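Play kitchen bits: questions we get asked

Does a child need this many pieces?
Doubtful. The Drasero catalogue lists 145. We'd start with 17 and see.

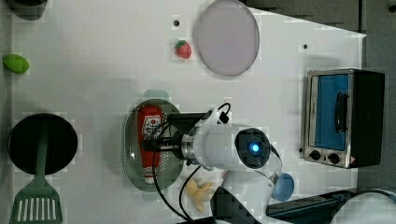

Ketchup on the oval dish, banana and strawberry nearby.

Is a toaster oven worth the space?
It takes up a good part of any small table. Drillotent calls theirs "compact", a word we've stopped trusting.
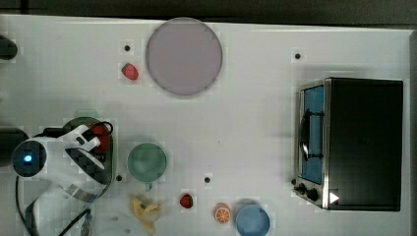
Katia Testa: We put ours on the floor by November and kept the table for plates and cups. Much better.

Why felt ketchup?
It's soft and quiet when dropped. Whether it teaches anyone to cook, as some sellers claim, is another matter. Check the stitching round the label before you pay.

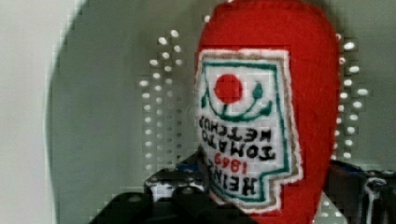
Heinz ketchup in red felt, label upside down.

Can the oval dish double as a colander?
For pretend draining, yes. We wouldn't put real pasta near it, whatever the box says.

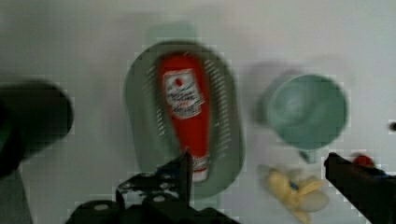 Bottle in the colander, green cup beside it.

Do you sell spare fruit?
Strawberries only, 2 to a bag. Ask for Ermanno Marchetti.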